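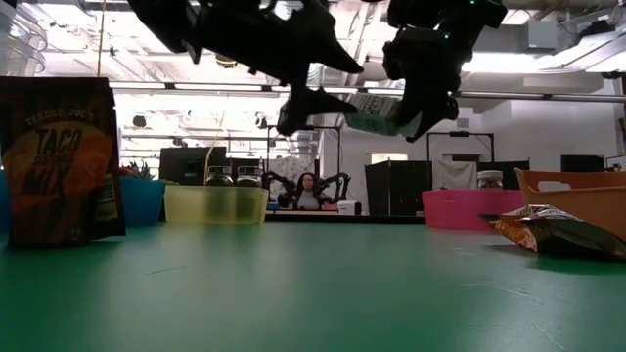 Taco seasoning mix and colored bins on a green tabletop.

Arken on bond life, base materials and the limits of a four-week schedule

May 5, 2022

Arken fits and services non-surgical hair systems from its studio in Pultelholm. Most of its clients wear a full-cap or partial base attached to the scalp with a liquid adhesive, and most come in every four weeks to have it removed, cleaned and reattached. The studio's head technician agreed to talk about how that interval was set and why it is now being changed for part of the client list.

The four-week figure came from the adhesive supplier. "It was printed on the bottle and we used it," she said. "It suited the appointment book. We had no data of our own to argue with it."

That changed when the studio began keeping a record at each removal. The technician notes the base type, the adhesive, the days since the last bond and the length of any lifted edge in millimeters, measured separately at the front hairline, temples, crown and nape. After 18 months the file held 3,242 entries.

Two base materials account for nearly all of them. The first is a thin polyurethane skin. The second is a fine mesh the studio calls the Onishi base, after the pattern it was cut from. The skin base holds a clean edge longer but lets very little moisture through. The mesh passes moisture freely, and adhesive works its way up through the openings as it softens.

"With skin, the failure starts at the front and moves back," she said. "Sweat collects under the sheet and the bond goes cloudy. With mesh you lose the nape first, from collar friction, and the front can still be sound when the back is lifting."
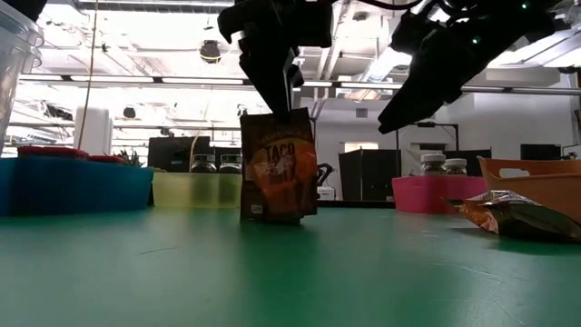 She does not think one interval can serve both. Clients on a skin base are now asked to return at three weeks if they exercise most days. Mesh clients stay on four weeks but are given a small bottle of solvent and a strip of tape for the nape, with written directions for a repair at home.

Skin preparation is the other variable. The studio's current method is a wash with a shampoo free of conditioning agents, a wipe with isopropyl alcohol, a full dry and then a scalp protector. The adhesive goes on in thin coats, each left until it turns from white to clear. "Thick coats are the most common fault I see on work from elsewhere," she said. "The top dries and the layer under it stays soft. You can slide the base with a thumb the next morning."

Asked about stronger adhesives, she was cautious. The studio tried one, sold under the name Kultmont, from November onward. It extended bond life on the skin base, but removal took longer and used more solvent, and several clients reported redness along the hairline. It is now kept for short-term use, such as a swimming holiday, and only after a patch test behind the ear.

Hair loss from the base itself is recorded separately. Knots on the mesh loosen with repeated solvent contact, and the front hairline thins first. "Every removal costs some hair," she said. "If I shorten the interval to protect the bond, I shorten the life of the unit. The client should hear that before choosing."

The studio will review the three-week group once each client in it has completed a full unit. Until then the charge per service visit stays the same for both base types, and clients who want to change base can do so when their present unit is replaced.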